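Sorting the parts drawer, part two

Friday, March 19, 2021

The drawer under the bench had not been emptied since before the move. In February I pulled it out to look for a fuse and gave up after twenty minutes, so this week I did the whole thing. Notes follow, mainly so I can find them again.

Starting point: one drawer, 808 mm wide, no dividers. Contents were cells, bare boards, small retail boxes with one item left in them, and a layer of screws at the bottom. Total weight on the kitchen scale was almost 20 kg, drawer included. The runners are rated for less than that, which explains the sag on the left side.

I had tried the Skomero insert before. It is a fixed grid, and the cells are too tall for it when they stand and too long when they lie down. The Prevar trays are a better size but the rim is soft and they bow when you lift them loaded. What I settled on is plain open bins, one category to a bin, no lids. A lid means stacking, and stacking means the bottom one never gets opened.

Categories, after two false starts:

Cells and anything else that stores charge. These go in a bin by themselves. No boards, no loose screws, no wire offcuts. A short across a big cell is unlikely in a plastic bin, but a stray bracket will manage it eventually. Terminals get a strip of tape if the cell is going to sit for more than a month.

Boards. Antistatic bag if I have one the right size, otherwise a paper envelope. Label goes on the outside with the function and the date tested. Untested boards get a question mark and a separate envelope.

Retail boxes. If the box is full or nearly full, the contents stay in it and it stands upright with the printed side out. If there is one item rattling in it, the item goes to its category and the box is flattened. The exception is anything with a part number printed only on the box. I cut that panel out and keep it with the part.

Screws. Metric in one jar, everything else in another. I am not going finer than that.

The sort itself needs a clear, light-colored surface. Dark benches hide black screws. I work with one bin in the middle and bring things to it, one category per pass. It is slower than dealing everything out into six bins at once, and I make fewer mistakes. The Carré label maker ran out of tape at the second bin, so the rest are in marker for now.

Cells pass, blue bin:
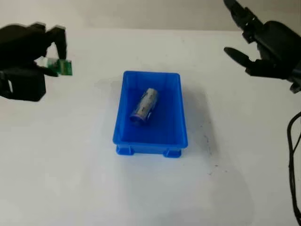
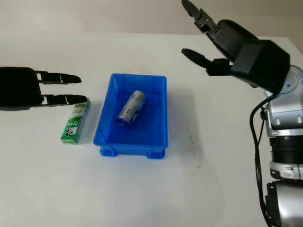

Emix, who has the same bench, wrote back that one bin per pass is fine for a drawer but falls apart on a full cabinet, and that the taped terminals leave residue unless the tape is polyimide. The suggestion was to use the plastic end caps that some cells ship with, and to put the test date on the cell itself, so that it stays with the cell when the bin gets reshuffled.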